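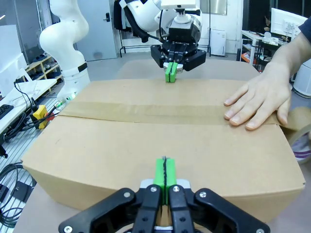
Figure 1. Center seam with the tape laid along it. The roll is still attached to the strip, and one hand is flat on the top of the box near the end of the tape.

4.2 The supporting hand during sealing

In the previous section we described the order in which the packers fold the flaps. We now turn to the sealing itself. In most packing manuals this step takes one line, for example "apply tape along the seam". In our recordings from the Clelldale workroom it is a step with several small parts, and the packers do not all perform these parts in the same way.

The main difficulty is that an empty or lightly filled box is not a stiff object. When tape is pulled from the roll, the pull goes also into the box. The box can slide on the table, or the two top flaps can move against each other so that the seam opens on one side. For this reason almost all packers keep one hand on the box while the other hand leads the roll. We call the first one the supporting hand. Its place is different from one packer to the next, but we found it most often flat on the top, with the fingers a little spread, close to the tape (Figure 1).

We coded 640 closures from the two workrooms. A closure begins when the loose end of the tape first touches the box and ends when the tape is separated from the roll. Two coders (Chiharu Kaneko and Ayane Chiba) worked independently, and the cases where they did not agree were discussed with a third person, Akihiko Tsuji. For each closure we noted where the supporting hand was at the beginning, whether it changed its place, and whether it also pressed on the tape.

In 379 closures the supporting hand stayed on one flap during the whole pull. In the other closures it traveled, either following the roll along the seam or jumping once from one flap to the other. The jump was mostly seen with new packers. One of them explained in the interview that she felt "the far flap wants to come up", and she moved her hand to stop it. The experienced packers solved the same problem earlier - they bent the fold lines well before they took the roll, so that the flaps were already quiet when the tape came.

A second use of the hand is to smooth the tape. We first expected that holding and smoothing would be two separate actions. On many recordings they cannot be divided clearly. The palm lies beside the strip, then it shifts a small distance and is on the strip, and the packer does not look at it while this happens. We therefore coded smoothing only when the hand moved along the tape for at least the width of the palm. Small presses with the fingertips were counted separately.

We also looked at the edge of the tape. It can happen that the middle of the strip holds well and one edge does not lie completely flat, so that a slight wrinkle forms where the tape lifts from the cardboard. The strip below is of this kind, with the lower edge wrinkled a little. The packers judged such an edge very differently. In the Vindevby workroom it was accepted as long as the ends were good. In Clelldale the senior packer, whom we call by the letter M, asked for it to be pressed again with the thumb before the box left the table. We have no measurement of the strength of these closures, and we make no claim about which of the two habits is better.

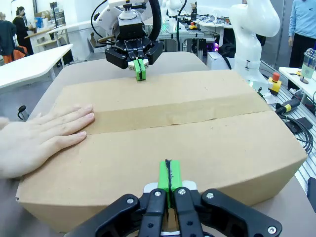
4.3 The table and the place of the roll

The packing tables in Clelldale are of simple type, and the boxes are erected and closed on the same surface. The roll has no holder. Between two uses it is put down somewhere on the table, and where it is put down has more influence on the next closure than we had thought.

When the roll stands within reach of the hand that will pull it, the packer can take it without moving the supporting hand. When it is on the other side of the box, the packer must reach over the flaps, and an open flap is easily pushed out of its position. Figure 2 shows a layout with the box on one side of the table and the roll on the other, and between them a flap that is folded outward. This flap takes a good part of the free surface. It is one of the reasons why the packers told us that they want a table that is "one flap wider" than the box.
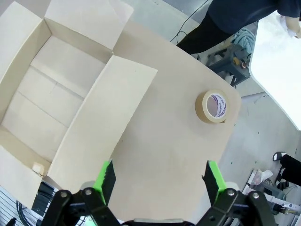

Figure 2. Open box with one flap upright and one folded outward onto the table. The roll of tape stands at the right.

We asked each packer to show us the preferred place for the roll, and we compared this with the place where it was during work. The two agreed less often than the packers believed. The roll was usually left where the last strip had ended, and the packer only became aware of it when the next box was in the way.

Some rolls also had to be turned in the hand before the pull, because they had been put down in the opposite direction. We did not code the direction in the first round. It was added in October after a suggestion by Sayaka Sekiguchi, and so it is available for 300 closures only. Within this smaller set, a turned roll was often followed by a second attempt to find the loose end. The packers who folded a small corner of the tape under itself did not need this second attempt, but they had to remove the corner later, and the small pieces remained on the table until the end of the shift.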